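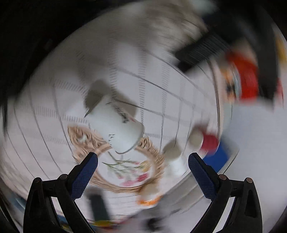
About Wemden – and what happens at our open day

We are a small training school for people who want to work with robots and have never touched one. No degree needed, no coding needed on day one. The school sits in the old Tudwood building, two floors, mind the step at the side door.

Who we are

Izzati Wuisan started Wemden after years of fixing packing lines for other firms. She still teaches the first session of every course. The rest of us teach gripping, wiring, safety and record keeping, and whoever is free does the front desk. Ring twice if it's quiet, we are probably upstairs.

What we teach

Picking things up, mostly. Sounds dull – isn't. A cup on its side is a different job from a cup standing up, and a wicker wreath with flowers in it is a different job again. Learners start with a hand-held gripper at the white gridded table, because you feel very quickly in your own wrist what two fingers can and can't do. After that, the Grestus arm. Then the Yang cell, which is fenced and which you do not go into without one of us.

Courses run for 3 weeks, evenings. Groups of 20 at most. Next intake is June, list is open now.

The open day

Next one is 2023-03-06, doors at 2. Free, no need to book unless you are bringing a school group, in which case please do, last time we ran out of chairs and biscuits.

What's on:
Hand gripper table – have a go, all ages, queue by the window
Grestus arm demo, every half hour
Talk by Izzati on getting a first job in automation, upstairs room
Yang cell, watch from behind the line

The table is a mix of household bits. Bottles, a cup, artificial flowers, whatever turned up in the cupboard. Bring something small of your own if you like and try it. Nothing breakable please, nothing alive (we have been asked). Most people move too fast at first and teh whole view swims. Slow down, line the fingers up, then close.

Parents – under-12s are welcome at the gripper table but need an adult with them. Demos can be loud. Ear defenders on the hook by the door, please put them back.

Cost and places

The full course is £200, paid in two halves if that's easier. A few free places each intake for people out of work, just ask at the desk, no long form. We dont keep a waiting list for those, so ask early.

Getting here

Bus stops right outside. Parking is poor. Bikes can go in the yard, bring a lock. The lift is working again, and the open day rooms downstairs are all step-free if you use the front entrance.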